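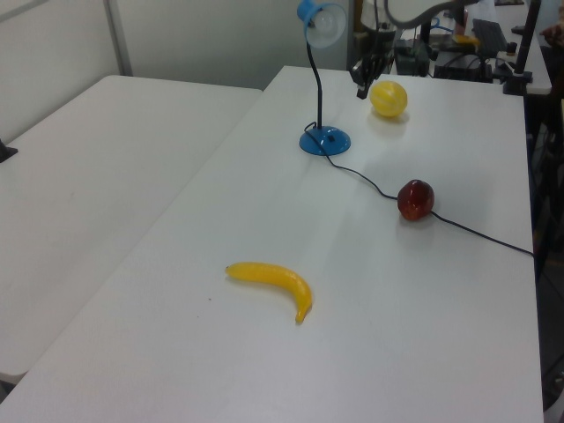 Last updated: Mar 1, 2025

Movie night tips for youth clubs and big families

We've been running film evenings in our church hall for years now, and I still get excited when the lights go down! Most of what makes them good gets done in the kitchen and at the workbench the afternoon before, so I've put our best tricks in one place.

Popcorn for a crowd

Pop it in batches in your biggest heavy pot, half a cup of kernels at a time. Melt the butter separately and let it stand so the watery part sinks, then spoon off only the clear butter on top. It keeps the popcorn crisp right through to the credits. Use fine salt, or give coarse salt a quick whirl in a spice grinder. Stella Mugo puts smoked paprika on hers and I'm completely converted.

If you have to make it early, spread it on sheet pans and warm it at 300 degrees for five minutes just before the doors open.

A screen from a bedsheet

A flat white sheet works beautifully if you get the wrinkles out. Iron it damp, sew a wide hem top and bottom, and slide a length of dowel through each. Ours took 18 binder clips the first year, before Mwangi Muli showed us the dowel trick — so much quicker! Hang a second, dark sheet behind it if there's a window on that wall.

Sound

Put the speaker under the screen, up on a chair, and never at the back of the room. Voices should come from where the faces are. A folded towel under the speaker stops the chair from buzzing.

Cords

Run them along the wall and tape them down flat across any doorway. Gaffer tape peels up clean; duct tape leaves goo. (Got goo already? Cooking oil on a rag, ten minutes, then dish soap.)

Seating

We fit 22 kids on floor cushions in three rows, little ones in front. Old pillows in zippered covers are perfect and the covers go straight in the wash.

Coming in May: our outdoor screening notes, with Imani Minja's bug-proof lemonade jars.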